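Cleaning firm in Oltgate teaches robots, and changes the working day of its staff

Print this page | E-mail this article

OLTGATE. The cleaning and home help company Vahidi has begun to let its workers use hand-held grippers during a part of their shift. The movements are recorded and given to the software firm Prullex, which wants to use them for teaching a robot arm to tidy rooms and fold small laundry. The project has the name Handport and will run until July.

Vahidi has 386 employees in the region. For the moment 4 of them take part. They work in a furnished flat which the company has rented near its office, and they do there the same jobs that they do at the homes of clients: they pick up cloths, put small things into boxes and make a sofa free again. The difference is that they must do it with the grippers and not with their fingers.

"In the first week my wrists were tired and I dropped everything," says Mehrangiz Dehghan, who has cleaned for Vahidi for eleven years. "A towel is the worst. It is soft, it has no fixed shape, and you only have a small point to hold it. With my own hands I do not think about it at all."

With a cloth the workers often use more than one gripper at a time. It is lifted over a sheet or a bed, and then it has to be brought down flat again. Prullex asks for many recordings of the same job, and they should not be all alike, so the cloth is thrown down in a different way before each attempt.
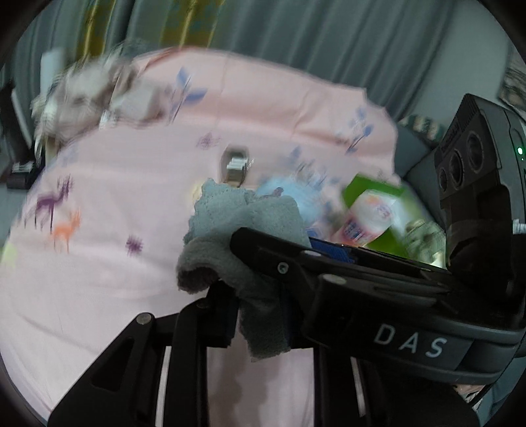

Slower work, other breaks

The target is 1000 usable recordings. Until now 527 have been accepted. Recordings are refused when the worker stops in the middle or when an object falls outside of the view of the camera. In the beginning this led to some irritation, as the workers did not hear why a recording was refused. Now they receive a short list at the end of each shift.

The planning of the day had to be changed too. A normal shift at Vahidi is divided by addresses, and a worker who is finished early may go to the next one. In the flat the time is divided into short blocks, with a pause after each block to rest the arms. Ms Dehghan likes the pauses but misses the clients. "I talk the whole day with people, normally. In the flat there is only the sofa," she says.

Participants receive their usual hourly wage with a supplement. They may go back to the normal rounds when they want, and one worker has already done so because of an old shoulder complaint. Her place was taken by a colleague from the evening team.

Questions about jobs

Among the other employees there is interest, but also worry. At a staff meeting several people asked if they are training their own replacement. The management of Vahidi answered that no jobs will disappear as a result of Handport, and that a robot would at first be used in the company's own linen room, where it is difficult to find people for the night hours. A written promise for the time after the project does not exist yet. The employees have asked for one.

Ms Dehghan does not expect a robot at the homes of her clients soon. According to her, sorting the small objects shows how far there is still to go. A box must stay in its place while something is put in, and packages lie on top of each other or slide under a fold of the sheet. "I see immediately what belongs together. For the machine every thing is new," she says. She does find it pleasant that someone asks her how the work must be done. Two of her suggestions, about the order of tidying and about where to hold a cloth, have been taken over in the instructions.

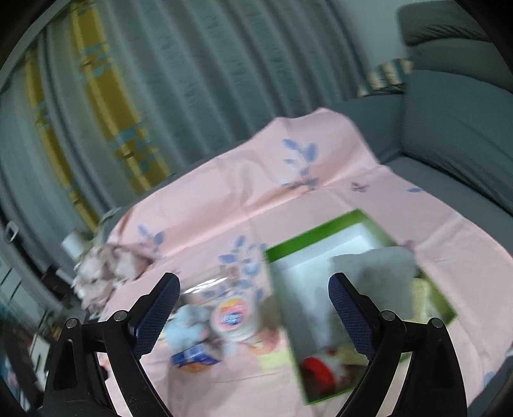 The gripper open above the pink sheet on the sofa, with a green-edged box and small items to be tidied.

Prullex wants to test the first robot arm in the linen room after the summer. Vahidi will then decide together with the staff if a second group can start in the flat.

Last updated: 8 March 2020

Contact the newsroom | Copyright Oltgate local news | Back to top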